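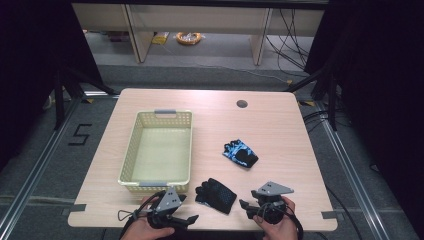
Getting a poem to stick when you've got dinner on

I learn poems in the kitchen, mostly in January when it's too dark to do anything else. A few things that work for me:

Copy the poem out by hand and tape it inside a cupboard door, the one you open most. Mine is the mug cupboard, so I get a line with every coffee.

Learn the last stanza first. You'll always be walking toward the part you know best, and it feels great!

Stir in time. Iambic lines are perfect for risotto - free verse goes better with chopping.

Put the page in a freezer bag before it goes anywhere near the sink (I lost a good sonnet to tomato sauce).

Say it out loud for 10 minutes while you wash up, then leave it alone until morning. If one line keeps slipping, write just its first word on a sticky note by the faucet.

Long ballads I split by room. I'm still stuck in the hallway with one of them.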